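Seide aus der Weberei – wie bekomme ich die Bügelfalten wieder raus?

Čestmír Brabec
Hallo zusammen, ich war im August in Rorbridge und hab mir dort im Werksverkauf der Weberei Boutros einen Seidenschal gegönnt (496 Kronen, ich war schwach!). Im Koffer hat er leider scharfe Knickfalten bekommen, quer durchs Muster. Mein Bügeleisen kennt nur drei Stufen und ich trau mich nicht so recht. Auf dem Etikett steht 100 % Seide, sonst nichts. Hat jemand von euch Erfahrung damit?
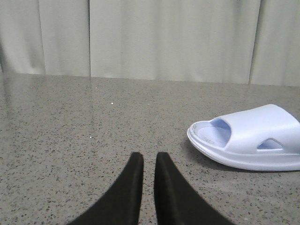 Antworten

Gollholm
Ich hab mehrere Tücher von denen und mach das immer gleich: auf links drehen, ein dünnes Baumwolltuch drüber, niedrigste Stufe, kein Dampf. Nicht schieben, nur kurz auflegen und wieder anheben. Die Kanten lass ich ganz in Ruhe, die sind handrolliert und werden sonst platt – das sieht dann schnell nach Kaufhaus aus. Bei ganz hartnäckigen Falten 20 Minuten im Bad aufhängen, während jemand duscht, und danach nochmal ran. Mit der Sprühflasche wär ich vorsichtig, ich hab mir damit mal Wasserränder geholt.

jurkunwood_5
einfach anziehen, hängt sich von selber aus. war bei meinem so

Čestmír Brabec
Danke euch! Dann versuch ich erst mal das mit dem Bad und melde mich wieder.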